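Home | Kitchen & Pantry | Trays | Cloths | Gift Ideas | Contact

Holla Ribbed Snack Tray, White

Last updated: September

We have sold a lot of trays over the years, big ones and small ones and a few that were frankly too pretty to put anything on, and the Holla is the one that keeps finding its way back into our own kitchens. It is a plain white plastic tray with rounded corners and a raised rim, and it was made for the sort of thing most of us have in a heap somewhere: wrapped snacks, single-serve packets, cookies, candy bars, the odds and ends that come home from the store and never quite have a place of their own.

The base has molded ridges running side by side along it. They look like a small detail (and I suppose they are!) but they do a nice job of keeping slippery wrappers from skating across the tray when you carry it out to the porch. They also lift things just a little, so you can get a fingertip under a flat packet without chasing it into a corner. The rim is high enough to hold on to and low enough that taller packages can lean against it or poke out over the top, and that suits us fine, because snack packages come in every shape there is and a tray ought to be easygoing about it.
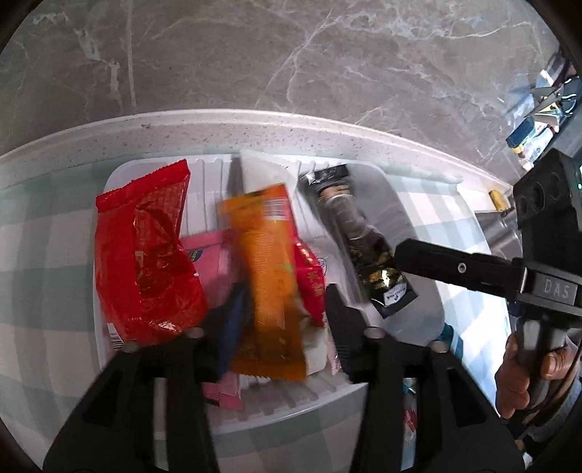 If you are wondering how much to put on it, my advice is to be generous but stop before you have a second layer. One layer, with a bit of overlap, lets everybody see what there is to choose from. Larger bags do best along one side, with the long, narrow ones next to them. Maja Olszewski, who packs our orders and has strong feelings about this, likes to mix the colors up so the reds don't all end up together, and I have to admit hers always looks nicer than mine.

A word about what goes underneath. The tray is light and its underside is smooth, so on polished stone or a glossy countertop it can slide if you bump it. Put a cloth down first and it stays where you left it. We like it on a soft check in pale green and cream, and the Skutwood kitchen cloths we carry are a good size for the job, with enough left over to fold back under the edge.

Washing up is simple. Warm water, a little dish soap and a soft brush run along the ridges, in the direction they go, will take care of crumbs and sticky spots. Please don't use a scouring pad, which will dull the finish. Dry it standing on its side so water doesn't sit in the grooves.

Good to know
Item no. 133
Color: white
Sold singly or in a carton of 19
Stacks with other Holla trays of the same size

We brought in 58 cartons this season and the next delivery isn't until after the holidays, so if you need a full carton for a church supper or an office break room, send a note to Lefteris Chatzigeorgiou through the contact page and he will put one aside for you.

Share this page (19 shares) | 2 comments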